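4.2 Shared supplies and minor interruptions

The second part of the study dealt with small office supplies. Staff at the Umport and Vellcombe sites kept a paper diary for 21 working days and noted each time they left a task to find, refill or repair something. Entries shorter than one line were kept if the item was named. The diaries gave 109 usable entries.

Most entries concerned things held in common. Where each desk had its own set, people tended to deal with the fault themselves and go back to work. Where supplies were kept in a central cupboard, the same fault often led to a walk and a conversation (see also Ninh and Cao, on shared printers).
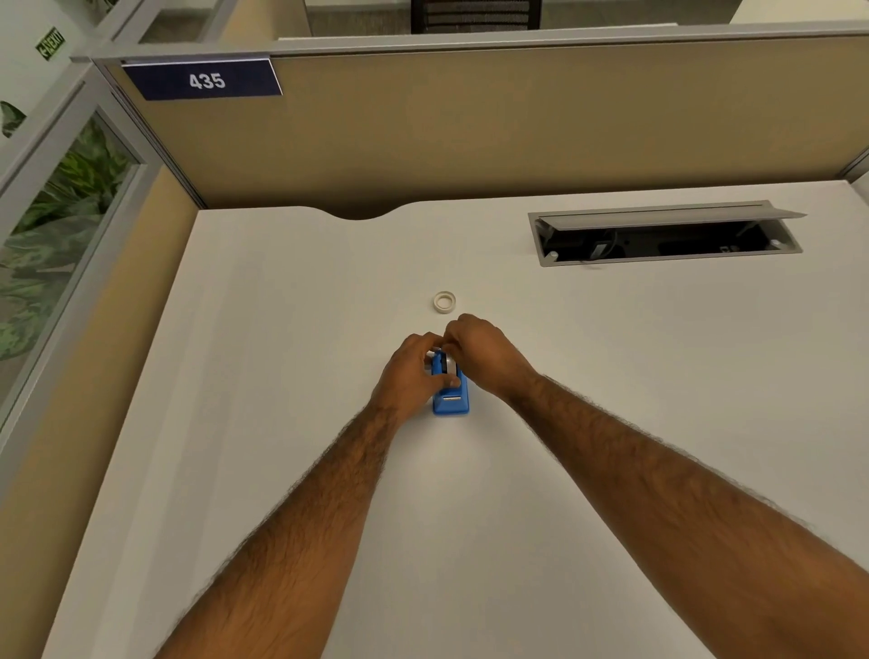

Figure 3. Handling a small blue desk item, with a roll of clear tape on the desk.

Entries were coded by Thảo Văn and Diễm Ung, working separately. They disagreed on 5 entries, all of which mentioned more than one item. These were settled by Liam Ashworth, who had not seen the earlier codes. Refilling was kept apart from repair, as staff wrote about the two in different ways. A refill was described as part of the job, while a repair was described as a nuisance. 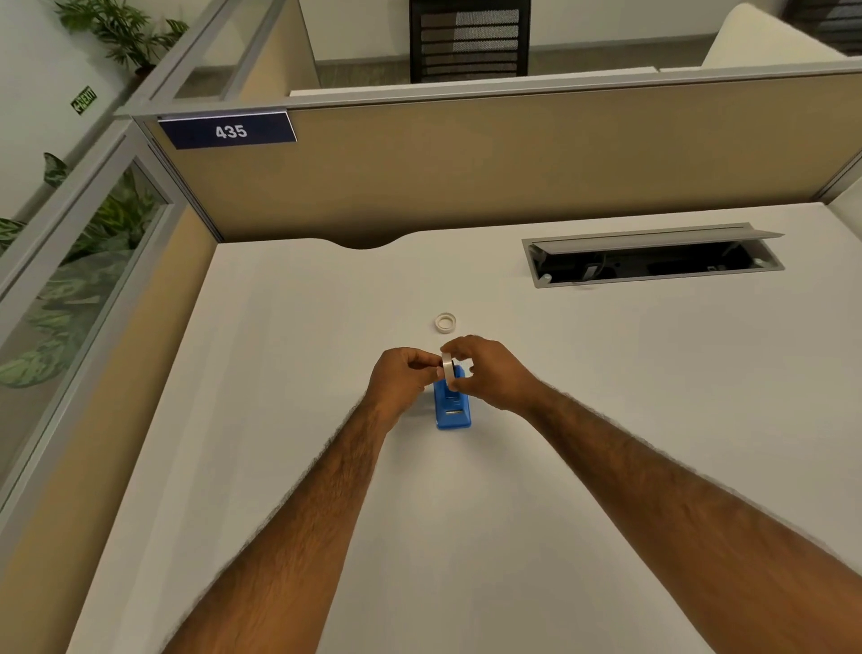 Figure 4. Roll of clear tape held above a blue dispenser.

At Vellcombe, 60 entries were made by staff who had worked there since before the move from Jurngate. They were more likely to keep a private store in a drawer, and several wrote that they did not trust the cupboard to be stocked in February, when the yearly order was due.
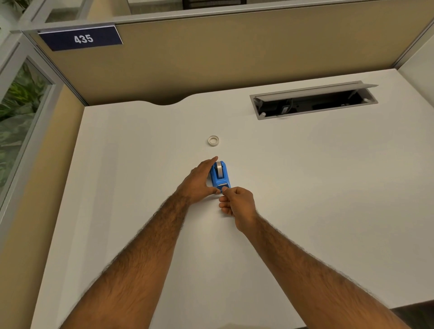 Private stores were rarely mentioned to managers. Two people at Umport said they had stopped reporting shortages, and their diaries contain no entries for the cupboard after the first week. We return to under-reporting in section 5.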